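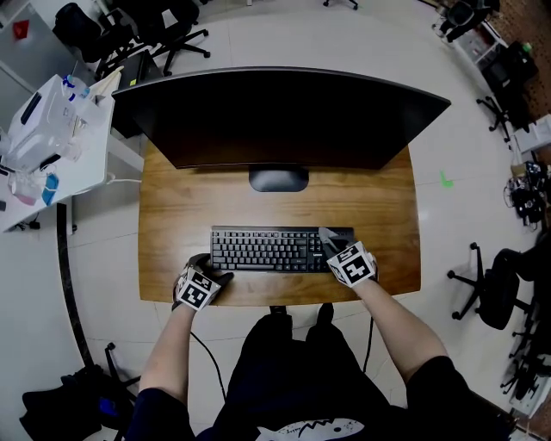
Keyboard and monitor on a wooden desk

Community > Live Events > Festivals > Ticketing and Entry

Stage times feed shows Sunday acts on Saturday
June 2018 - posted by Abrehet Dinsa
Print this page | E-mail to a friend

We run the schedule page for the Marimwood weekend in July, 2 stages, capacity 3286. The organizer sends set times as a CSV. Any act that starts after midnight is listed under the wrong day once imported. Acts before midnight are correct. The Drinwood stage has 5 such acts. Is this a setting in the calendar plugin or do I have to edit the file each time they send a new one?

Mahlet Gebreyes
Check the day column first. Most bookers write the festival day, so a 00:45 set on Saturday night is entered as Saturday. The plugin reads it as a calendar date and puts it at the start of Saturday, almost 24 hours early. Look under Import for "day starts at" and set it to 06:00. Delete the old entries before you import again - it does not overwrite, it adds. If your version lacks that field, add one day to every row with a start time below 06:00 and keep the printed program as it is.

Tilahun
same thing at Clultcombe last year, we just typed them in by hand. over 1241 people had the wrong times saved on their phones by then so send out a notice too

Abrehet Dinsa
The field was there, set to 00:00. Changed it and imported again. The late sets now list under the right night. The Drinwood headliner still shows twice, will delete the spare by hand.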